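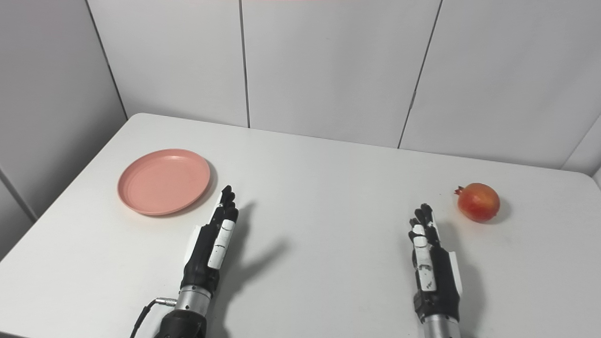 Restham and Melis Meet Again: Notes Before Saturday's Match

Posted in January by Nomvula Coetzee

The annual rugby fixture between Restham and Melis will be played on Saturday, with kick-off at 2.30 p.m. on the lower ground at Restham. Readers of this blog will know that I have followed the home side for many seasons, and that I try to give a fair account of both clubs before they meet. I shall attempt to do so again.

Restham enter the match in better order than they did last winter. The pack has been settled since the opening month of the season, and the two locks have now started every league game together. Their line-out was the chief strength of the win at Trukow, where the home side was allowed very little clean possession after the interval. The kicking has been less dependable. Several penalties within comfortable range were missed in that match, and a closer opponent would have made Restham pay for them.

Melis present a different problem. They prefer to move the ball early and wide, and their full back has carried for 285 metres over the last two matches, a considerable return on heavy pitches. Their defence around the fringes of the ruck remains open to question. Trukow scored twice from close range against them, on both occasions by picking and driving through the same channel. 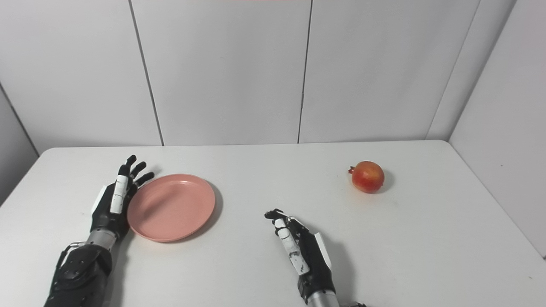 Selection and Fitness

The Restham captain is expected to return at open-side flanker after a shoulder injury. He took a full part in training this week and was named in the squad without qualification. His deputy moves to the bench, which seems hard on a player who has tackled well in his absence, although the second half of this fixture is generally decided by replacements and he should be on the field for a good part of it.

Melis will be without their first-choice hooker, who is serving the last match of a suspension. The replacement is a converted prop whose throwing was uneven against Stistedetti. I would expect Restham to contest every line-out inside the Melis half and to kick for touch accordingly.

The referee has taken charge of this fixture before and is strict at the breakdown. Both sides would be well advised to roll away promptly. Last season Restham conceded two yellow cards in the first half and spent most of that period defending their own line.

There is also the matter of the pitch. The lower ground drains slowly at the river end, and the side winning the toss has usually chosen to play towards it first, before the surface has been cut up.
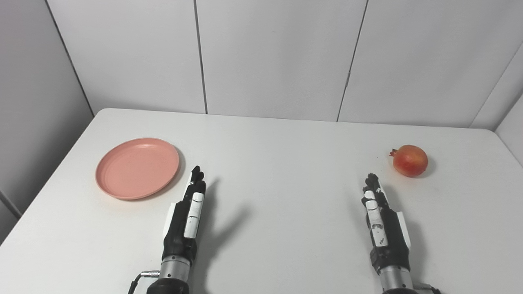 Attendance last year was around 49 at the start and a good deal higher by half-time, as the early kick-off had not been widely advertised. The club has asked that supporters use the top gate, and that dogs be kept on leads behind the rope. The clubhouse will open at noon.

As to the result, I expect Restham to win by a narrow margin, provided that the set piece holds and the goal-kicking improves. Should the match become loose in the final quarter, Melis have the faster backs and will be the more comfortable side. A full report will follow here once I have compared my notes with the official scoresheet.

Recent posts
Trukow 2nd XV: a season of rebuilding
Stistedetti away: match report
On the new substitution rules
Winter training at Melis

Contact | Copyright Nomvula Coetzee | Back to top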